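This site uses cookies to remember your settings. Accept | Manage preferences

Notebook, cell 2 simulation
01/08/2024
Entry by Orla Dunne

Teleop demos for the module placement task, Forkinell scene, second build. Goal is 40 usable demonstrations before the Tirava policy gets retrained. Reached 23 before stopping.

Setup

Same arm model as last week. Hand controller mapped to tool position, wrist locked to vertical for the approach. Translation scale dropped to 0.4 after the first few tries - at full scale the fingers overshoot the row and clip the wires. Logging every joint plus finger opening. Episode limit is 1000 steps, then auto reset.

Rejected demos

11 thrown out. Most were bad grasps: module taken too low, so it tilts on contact with its neighbor. Two were mine, released the clutch in mid-descent and the arm jumped on re-engage. Added a ramp to the clutch. Not tested at full speed yet.

Wire bundles are still visual only, no collision. Fine for demos. Not fine if anyone reads contact forces off these runs.

View used for checking finger alignment over the row, bin and angled holder in front:
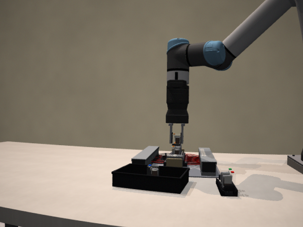 Depth is hard to judge from this side. The gap between the fingers reads well, distance to the ducts does not. Want a second view from the left before the next batch.

To do

- Second view, left side, low
- Collision shapes for the ducts, check against the Venorgate drawing
- Replay all 23 with noise on the base pose
- Ask Nic Aodha for the new finger pad friction value
- Real cell trial stays in September

Comments (3)

mk_bench: Is the 0.4 scale on rotation too, or only translation?

Orla Dunne: Translation only. Rotation is 1:1 when unlocked.

tobias.r: Clutch ramp works on my branch at full speed, 0.2 s. Merge when you like.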